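List home | Threads | By date | Next in thread | Log in

Subject: Re: [andness-robotics] Pen task, where we are

On the Povell team's update, someone wrote:

> The pick and place is done in simulation. The arm takes the marker
> and puts it in the mesh cup, and over the last 200 runs we had only
> 12 failures. We think we can go straight to the Lirnmont round and
> skip the bench sessions. The policy was trained on 3000 episodes so
> it has seen plenty.

Well done on getting it running, and I mean that. I still don't think it's done.

What were the 200 runs? If the cup starts in the same place every time, that is one run repeated, give or take some noise. The 3000 episodes worry me for the same reason. Did the table move? Did the cup? Was the marker ever picked up near one end? I looked through the config and found the marker's starting angle varied by 20 degrees and everything else fixed. Please tell me if I've missed a file.

Then there is the grip. We had this out last year with the Akbari gripper – it held beautifully in the simulator and dropped every third pen on the bench, as the friction value had been set by whoever wanted to go home. I'd like to know where yours came from.

I would also like the 12 failures written up before anyone trains again. Did it miss the opening, catch the rim, or let go early? Those need different fixes, and "only 12" tells me none of it.

As for skipping the bench sessions, no. The Lirnmont rules let the judges place the cup, and they will not place it where you like it. Book the bench for September and bring the real cup. The mesh bends a bit if you lean on it, and I doubt your model of it does.

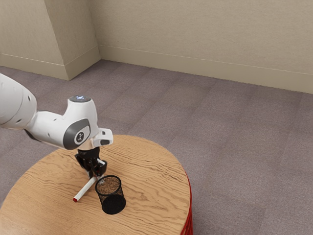
If the bench numbers come out anywhere near the simulated ones I'll say so on this list and sign the entry form. Until then the entry stays marked as provisional.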